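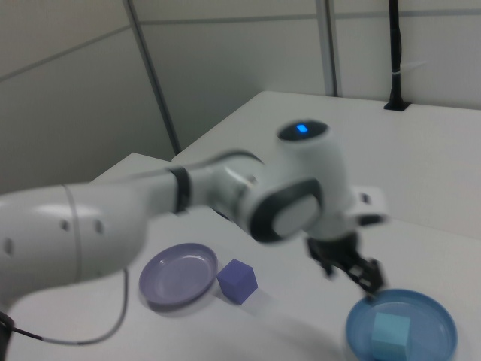

2 min read

Sotent round plate and block set

The Sotent set is a shallow round plate and a small block, sold together for sorting, stacking and place-setting practice on a table. The plate is lavender with a raised rim, and the inside is flat and smooth, so a block put down on it sits level. The block is purple and has a matte surface.

The colours were picked to go together and to show up well on a pale table. On a white top the rim of the plate is easy to find from a chair or from across the room. Customers who want more contrast can order the same plate in yellow or dark green from the Werel range.

Product code: 384
Pieces in set: 2
Suitable for: table use, indoors
Care: wipe with a damp cloth and mild soap. Do not put in the dishwasher.

Using the set

Put the plate on a flat surface with clear space on at least one side. The simplest task is to pick up the block from the table and set it down inside the rim. Once that goes well, move the plate further off or swap it to the other side. A block that starts on the bare table should have enough room round it to be gripped from both sides. 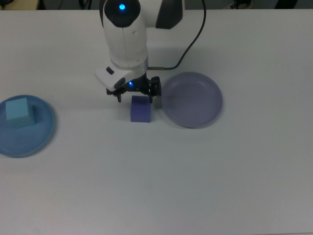

Ordering and spares

Sets leave our Brondby store within 5 working days. Plates and blocks can also be bought singly, and spare blocks come in the same purple. We had 1,354 sets in stock at the April count. Larger orders for schools and training rooms are packed at Erraji and may take a little longer.

Plates can be stacked for storage. Keep them out of direct sun, as the lavender will fade over time.

For trade prices or a mixed order, write to Konrad Sadowski at the Brondby store and give the product code.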